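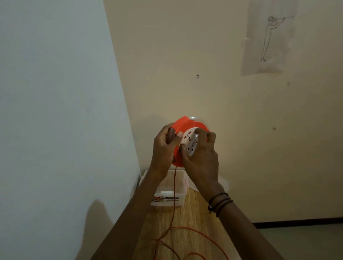 A cable reel task recorded from head height at Umico's Stevens site.

Umico opens hand-shown task library for two-armed robots

STEVENS – Umico said in March that it will release Tilano, a library of everyday jobs shown to robots by hand. The first set covers cord and reel handling, and small storage.

In each session a person does the job with bare hands at a table, seen from head height. The recordings are then matched to the arm motions of Okuvton, the company's two-armed robot.

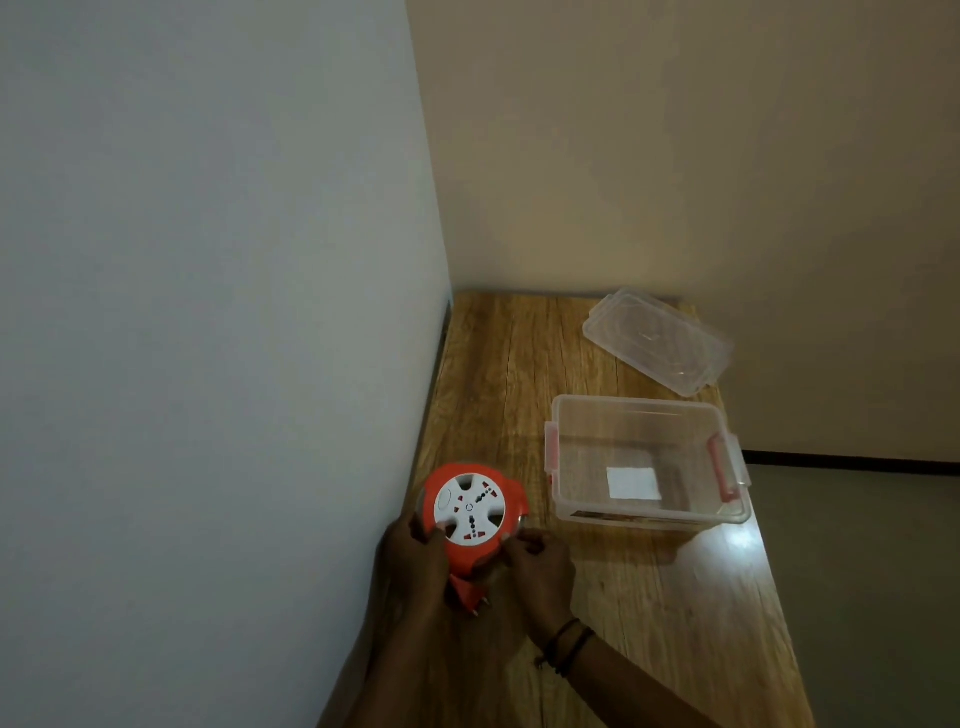
Reel held over the table, with an open storage container and its lid behind.

The cord set has 20 tasks. Of these, 18 are shown by hand. The other 2 are done by remote control, with an operator driving Okuvton's arms from a second table.

Cords are hard for robots – they bend, loop and catch on things. Winding one up also takes two hands doing different jobs, one keeping the reel still while the other works.
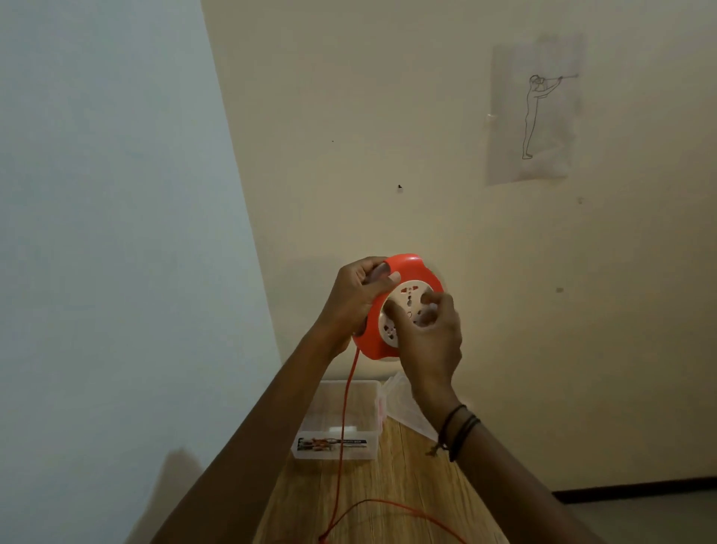
Umico keeps failed tries in the library and marks them as such. Customers can leave them out when they train their own robots.

Tilano will be open first to current Okuvton customers. Other labs can apply through the Stevens office. Pricing has not been set.

14 shares | 3 comments

reelworks: Will the remote control sessions include grip force?

dmk_2: We tried this with garden hose and gave up after 2 weeks. Curious to see how the cord set does.

panelshop: Please add power strips next.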